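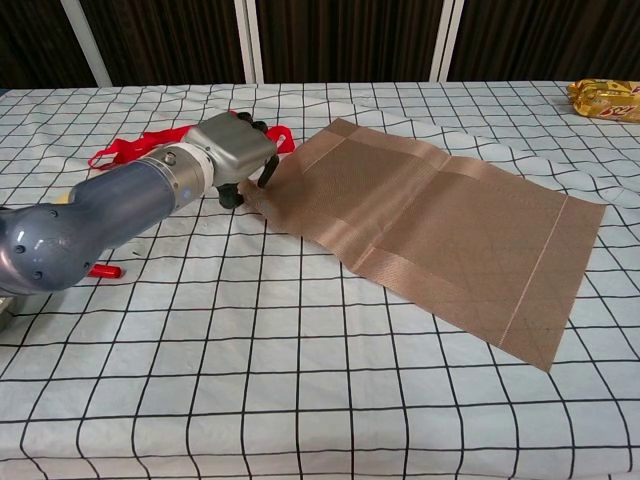 Cloth nappies vs disposables: laundry habits in share houses and young families, Brollham

Group report, second draft. Masanobu Tsuji and Yuzuki Tsuchiya

Why we picked it

Originally going to do food waste but two other groups had it. Yuzuki's sister had a baby in January and the whole family was arguing about cloth nappies, so that became the topic. Changed the title three times, the share house part is left over from version two. Will fix.

What we did

Paper survey, left at the Brollham library, the maternal health centre and the laundromat on Vudstead Road. Printed 800, which was way too many. Got 153 back. Some only half filled in, we kept those if the first page was done. Also did 10 longer chats with parents, mostly at kitchen tables, kids yelling in the background. Masanobu did the typing up, which took forever.

Questions were on how often they wash, what temperature, line or dryer, and who does the work. No names collected.

What people told us

Most who tried cloth didn't stick with it full time. Part time was the common answer, cloth at home and disposables for day care or trips. Day care came up a lot. One centre won't take cloth at all, another will if you send a wet bag.

Cost was the main reason for starting. The main reason for stopping was drying. Winter here is damp and a flat with no balcony has nowhere to hang anything. One mum had a rack in the shower and moved it every time somone wanted a wash. Dryers fixed it but then the power bill goes up, and people felt they'd lost the point of it.

Temperature answers were all over the place. A lot of people just wrote "normal". Our fault, bad question, should of given boxes to tick.

Who does the washing: we expected mostly mums and that's what we got. Two dads wrote long notes in the margin about folding. Flat nappies v. pre-shaped is apparently a big deal. Grandparents all said flats, dry quicker, cheaper, you can use them as rags after.

Problems

Laundromat forms are skewed, those people don't have a machine at home so of course they answer differently. Should be split out in the table. Not enough renters overall. Also nobody under 20 replied.

Still to do

Redo the cost table, the water price is last year's. Yuzuki to ring the council about the nappy rebate, the website says up to 100 dollars but the page is old. Fix referencing. Appendix B is missing page two, it's on Masanobu's laptop.

Draft due 7th March, colour printing is at the front office.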